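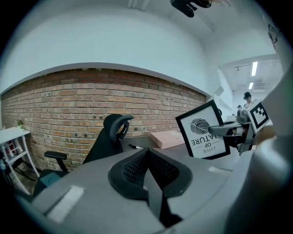 I love budgets. I know how that sounds, but a budget is where a robotics group admits what it thinks the work is, and after a few years of helping small groups write theirs I still get a kick out of opening a fresh spreadsheet. My argument in this piece is a simple one. If you plan to teach machines by having people do tasks with hand-held grippers, buy the grippers last. Plan the tables first!

Most first drafts I see have it the other way around. There is a big number at the top for grippers, another for computing, and then a line near the bottom called "misc." that is supposed to cover the furniture, the cables, the things to be picked up, the shelves, the spare batteries and the person's lunch. I have written that draft myself. My first one for the Sirorari project had 70 percent of the money in hardware that fit in two carrying cases, and I was very proud of it until Sinéad Madigan asked me where anybody was going to sit.

She had a point. A pair of grippers is a small thing. What makes it useful is hours of somebody's hands doing ordinary jobs well, and those hours depend on boring stuff. Is the table the right height? Can you reach the far side of it with a tool in each hand and your elbows relaxed? Where does the cable go when you turn? A chair with arms that bump the table will cost you more over six weeks than a nicer gripper will ever earn back.

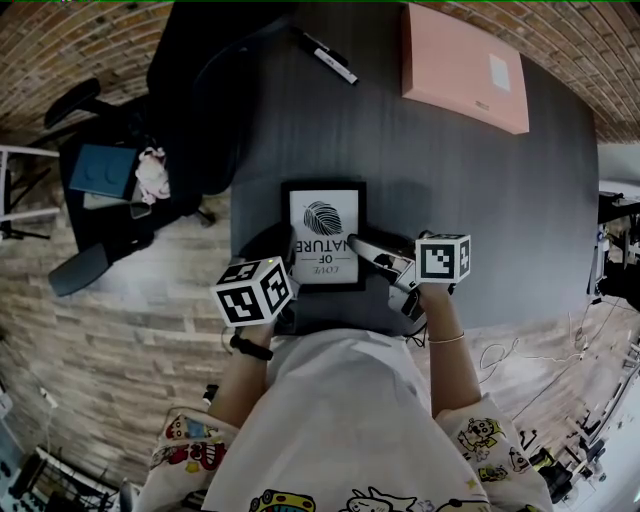

Two-handed work on a framed leaf print, a gripper in each hand.

Then there are the props, my favorite part of any plan and the part that gets cut first. People think props are free. Someone will bring a mug from home, someone will empty a drawer. And yes, please do that, it's a great way to start. But a picture frame is a wonderfully awkward object (flat, hard to get under, two sensible ways to pick it up and a dozen bad ones), and if you want a machine to cope with frames in general you will want more than the one that was lying around. Different sizes, different borders, some with a stand on the back. The same goes for boxes with lids and for pens. None of it is expensive. All of it needs a line, a shelf and somebody who is allowed to go shopping on a Tuesday afternoon without filling out a form.

I ask groups to put 2 of everything in the prop line, and to replace things before they look tired. Tarun Uniyal, who ran purchasing for us at Oment, thought this was extravagant. He came around when we had to stop for most of a day over one missing lid.

What about the grippers themselves? Get good ones, of course. I just think you should rent or borrow for the first month if you can, and let the people doing the work tell you what bothers them. Ask about weight at the end of the day, when the wrists are doing the talking. Ask what they think of the finger pads. Price the pads, the markers and the cables as things you will buy again and again, because you will. Vendors quote the tool and leave the rest for later – read the parts list before you read the brochure.

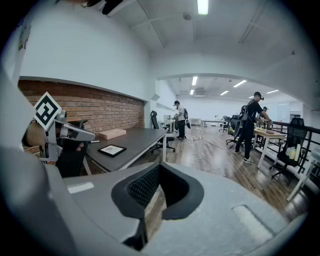 Floor space is the other line that people forget. A table needs room around it, and a group that does well with one station will want another before the season is out. Hakim Hartono has a nice habit of drawing the second station on the floor plan in pencil before the first one is ordered. Power, network, light and a clear path for walking all get worked out for both. It costs nothing and it has saved him from moving a wall of shelves at least once. I now do it too, and I've stopped pretending it was my idea.

The objection I hear most, and Jade Cormier makes it better than anyone, is that funders want to see robots. A grant reader sees "tables, chairs, props" and wonders where the science went. I understand the worry. My answer is to cost the plan by the usable hour. Put the furniture, the wages, the spares and the tools into one sum, divide by the hours you expect to keep, and show how that number drops when people are comfortable and nothing is missing. The group at Hiebert did this in its last proposal, and the reviewers asked better questions than I have ever had from a page of machine specs.

And pay the operators properly. I've left that until now only because I get carried away on the subject. They learn the tools quickly, they notice everything, and the good ones can make a clumsy pair of jaws look graceful. I would trade a fancier arm for one of them any day of the week.

My own plan for next year is due in August. So far it has four kinds of chair in it and no grippers at all, and I'm having a great time.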